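Standetti Two-Arm Folding Station - Tabletop Kit

I run this one on my own bench, so I can tell you how it really goes together!
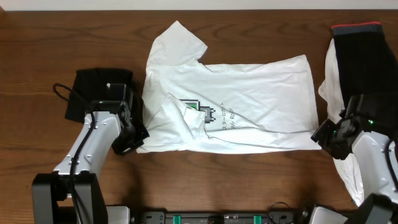
Left and right arms at a half-folded T-shirt, gripper level with the cloth on the left.

You get two arms, two grippers, the cables and a printed setup sheet. Bolt the bases down first, then run the cables. Leave a decent loop at each gripper - I pulled mine tight the first time and the wrist kept stopping short. My friend Dagný Mogensen spotted it in two seconds (thanks, Dagný).

Looking after it is easy. I wipe lint off the gripper tips every Tuesday and go over the bracket screws after every 400 folds. If one arm starts grabbing low, re-zero that arm only and leave the other alone. A worn gripper servo is a 13 minute swap with the small hex key, and you don't have to take the arm off its base.

Cotton tees are what I'd start with. Slippery sports stuff needs the Garside soft tips, sold separately.

Spare gripper servo: $44, part Trarden 2. Cables and tips ship from the same shelf, so add them to one order and save yourself the postage.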